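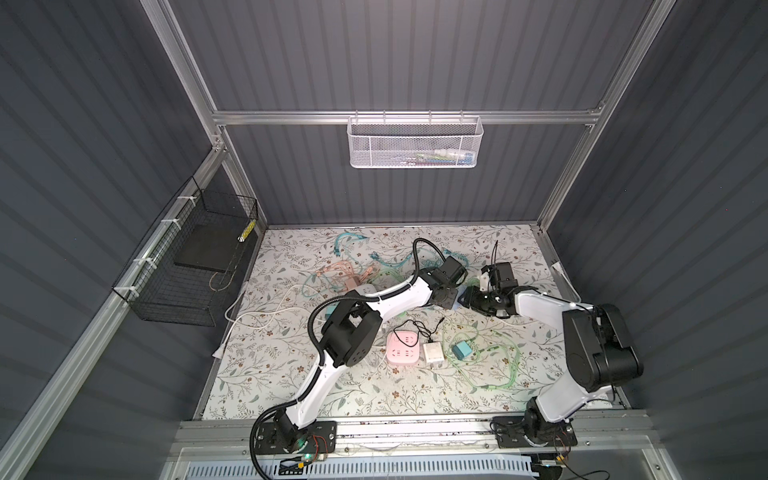

Wire storage baskets on the cross rail and side wall, dark gray corrugated panels behind.

Call for Participants: Household Small-Item Storage Study
Dorkusano Consumer Research, Tratar office
Reference 342

Dorkusano is recruiting adults for a study of how small household items are stored, lost and found again in the home. The study covers cables, chargers, batteries, spare keys, sewing supplies and similar goods. Fieldwork starts in September and runs for 19 weeks. There are 44 places.

Who can apply

Applicants must be 18 or older and live within the Tratar or Bhat delivery areas. One person per household may enroll. Renters and owners are both eligible. You must expect to stay at the same address until the end of fieldwork. Applicants who work in market research, or who make or sell storage products, are not eligible. Previous participants in the Wikar kitchen drawer survey may apply if their final diary was submitted.

What participants do

At enrollment, participants complete a home inventory using the printed form. The form is divided by room and takes one evening for most households. Items are recorded by type, usual location and last known use. Brand and purchase price are optional.

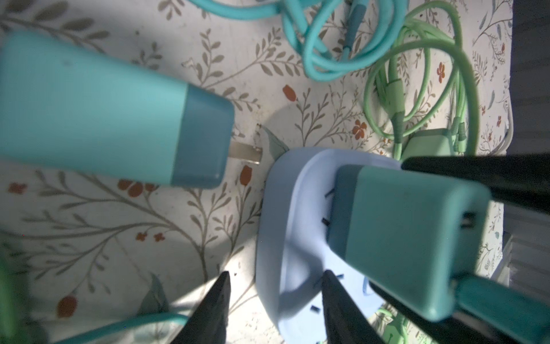 Chargers and cables are entered on separate lines, including those no longer matched to a device. If an item has no usual location, write "none" and leave the next column blank. Do not tidy up before completing the inventory.

After enrollment, participants keep a search diary. Each time a listed item cannot be found within one minute, record the item, the start and stop time of the search, and where the item was found. Entries may be made on paper or through the Wikar web form, but the two methods must not be mixed. Diaries are returned every second week.

Half of the households will receive a set of labeled containers partway through the study. Assignment is random and cannot be changed on request. The other households receive the same set after the closing interview.

Payment

Participants are paid in two parts, the first on receipt of the inventory and the second after the closing interview. Postage is prepaid. Households that withdraw early keep the first payment.

Data handling

Inventories are stored under a household number. Names and addresses are held in a separate file and deleted when the final payment clears.

How to apply

Request the screening form by mail from Dorkusano Consumer Research, P.O. Box 3953, Tratar, quoting the reference number above. Mark the envelope for the attention of Satish Iyengar, study coordinator. Include a daytime phone number. Screening calls are made between 10 a.m. and 4 p.m. Incomplete forms will be returned once for correction.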